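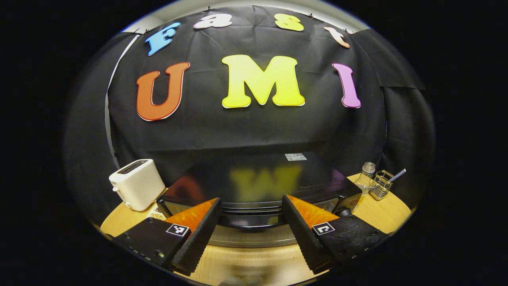 How to hang a black cloth with coloured letters behind a kitchen table

By M. Szczepańska, Elluseck

In this page I explain how I put a black cloth behind a table with a toaster and an oven, and how I fixed large coloured letters on it. It is a simple work for one afternoon. Two people are better than one for the hanging, but the rest you can do alone.

I chose black after I had tried a grey blanket and a blue bed sheet. On grey the yellow letters looked tired, and on blue the blue letter was lost. On black all the colours are strong, even the white one. The black appliances are less visible in front of it, so if you want that people notice the oven more than the words, please take a lighter cloth.

What you need

A piece of black cotton fabric, wider than your table. Mine is from Hornport, where they cut it from the roll.
Foam letters in two sizes. I used four small ones and three large ones.
Short pins with a black head, or very small black clips.
A packet of Mallow adhesive pads, for the heavy letters.
A rail or a strong cord for hanging.
A ruler of 40 cm, a piece of chalk and a soft brush.
Scissors and an iron.

Step 1. Choose the words

Decide the words before you buy the letters. It sounds clear, but I bought a mixed bag the first time and there was only one "a" in it, which was then enough by luck. My words are "Fast" in small letters, and "UMI" in large letters under it. A short word in capitals is good for the lower line, as it can be read from the door of the room.

Step 2. Choose the colours

Put two strong colours beside each other only if they are very different. My large letters are orange-red, yellow and pink, and the yellow one is in the middle. This is also the biggest of them. For the small line I took quieter colours together with the strong ones: there is a blue F and a yellow s, and the t is pale peach and white.

If you have a pale letter and you are not sure about it, hold it against the cloth in the evening, with the lamp on. By daylight almost every letter looks good.

Step 3. Iron the cloth

Iron the cloth on the back side. Cotton can be ironed hot, but with a mixed fabric you must first test a corner. When it is finished, do not fold it again. Lay it over a door or over the back of two chairs until you are ready.

I must admit that my cloth has many folds again now, most of all in the lower part and on the right. I left them. If you want a smooth surface, sew a narrow tunnel along the bottom edge and put a thin stick inside.

Step 4. Hang it

Fix the rail first and check it with a level. Then hang the cloth from the middle to the outside, so that the same quantity of fabric is on both sides. Let it go lower than the surface of the table. A visible gap between the cloth and the table makes everything look unfinished.

At a corner you have two possibilities. You can cut the cloth at the corner, or you can let it fall over. I let it fall over, because I wish to use the same cloth later for a bigger table. On the left side a little white stays visible next to the fabric, and it does not disturb me. A wider piece would solve it.

Step 5. Mark the lines

Draw two lines with chalk. The upper line is for the small letters and should be near the top edge. Leave 8 cm between the small letters and the large ones. With less space the two words grow together when you look from far.

Now measure the total width of the large word, with the spaces, and mark the middle. Begin with the middle letter and go to the outside. If you begin from the left, as one writes, you will probably have no place for the last letter. It happened to me with a different word, and I had to take off everything.

Step 6. Fix the letters

For a small letter two pins are enough, one high and one low. Push them in flat, from the side, so that they go through the cloth and come back into the foam. A large letter gets pads on the back and also a pin at the top, which carries the weight.

Press each pad for 34 seconds. This is longer than you think, so please use a clock.

You do not have to make all the letters stand straight. In my small line the F leans outward and the t follows the curve of the fabric downward. On a hanging cloth a perfectly straight line is difficult to keep, and children's letters with round forms can be a little crooked without looking wrong. If you use thin, elegant letters, I would be more strict.

When all is fixed, brush the chalk away with the soft brush. Do not use water, it makes grey clouds on black cotton.

Step 7. Put the table in its place

Move the table to the cloth slowly, and look that it does not pull the fabric down. A light wooden top is a good partner for the black. Then bring the appliances one by one. The highest must not cover the letters. I have the white toaster on the left, turned a little, and the black oven below the large word.

An oven with a shiny surface will give back the colours of the letters. I like it very much! In mine there is a yellow spot from the M. If you do not like it, move the oven forward or use a matt one.

Please be careful with heat. A cloth and foam letters may never touch an oven or a toaster which is switched on. Pull the appliances well forward and take the plugs out before you leave the room. If the oven will really be used for baking, hang the cloth on another wall.
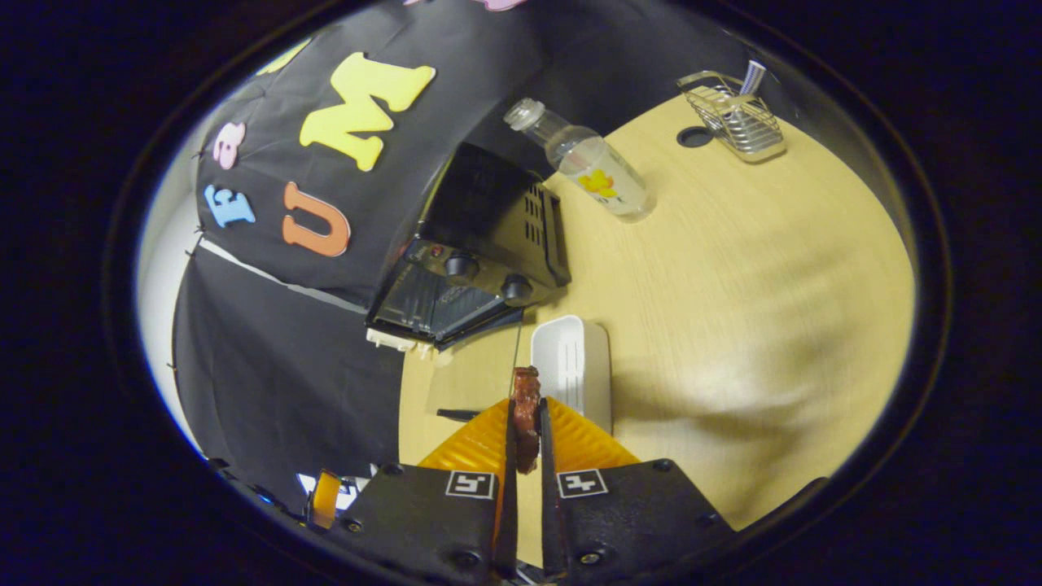 Step 8. Look from the side

Most people stand only in front of the table and are satisfied. Go also to the side and look down over the oven. From there you find a cord hanging in front, or a small thing left lying on the table. From this place you also see if a letter begins to come away from the cloth.

Small things like a white plastic dish can stay on the table. I only keep them in front, where a hand can reach them without touching the fabric.

Taking care of it

Dust is the biggest enemy of black cloth. I go over it with a dry brush every Wednesday, from the top to the bottom, and I go around the letters and not over them. If a letter falls, clean the old glue with your finger before you put a new pad. In a warm kitchen the pads become soft sooner, so keep the rest of the packet in a drawer.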